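Ticket: two-finger gripper losing its hold on the knife handle
Product: Wornitz gripper, black fingers
Controller: Trosora
Status: open, waiting on vendor

Hi again, me with the knife station. I'm comparing the Wornitz fingers against the Iyer set on the same arm, same table, same program, and the Wornitz ones keep letting the handle twist. The toy setup is the usual one (deer cutting board, banana, black stand for the blade). Wrist and side camera shots are attached. 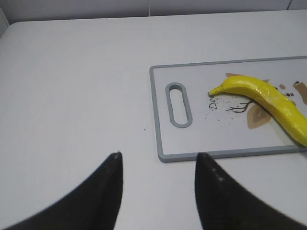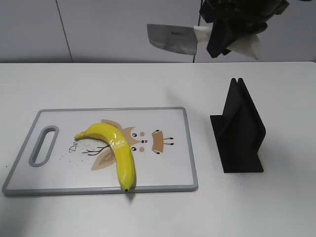
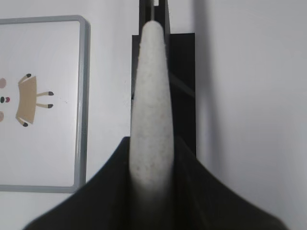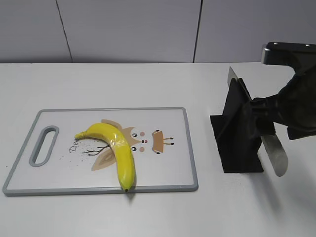
Wrist camera: first and third. Side camera: second (cleaver in the air) and fourth (knife at the stand).

So here's what I get. Pick from the stand is fine, lift is fine, and then as soon as the wrist turns 90 degrees the blade starts to droop. It did it on 4 runs in a row this morning before I gave up and got coffee. With the Iyer fingers I only saw it once all week, and that was at full speed, so I'm not counting it against them.

Stuff I already tried:

Raised the grip force from 2 to 5 in the Trosora menu. Helped a little on the slim handle, nothing on the cleaver.

Wiped the finger pads with alcohol. No change.

Wrapped the cleaver handle in white material (second picture). Much better! But the wrap creeps, and I really don't want to redo it every time we swap tools.

Slowed the wrist joint way down. The droop still happens, it just takes longer to get there, which was kind of painful to watch.

Swapped the controller cable for the spare from the Gunetthorpe bench. Same thing.

Update, 4:00 pm: went back to the slim handle and moved the grasp point closer to the blade. Droop is smaller but I can still see it from the side camera. Can you tell me if there's a grippier pad for these fingers, and whether force 5 is okay to leave on all day? The manual I have stops at the menu screenshots.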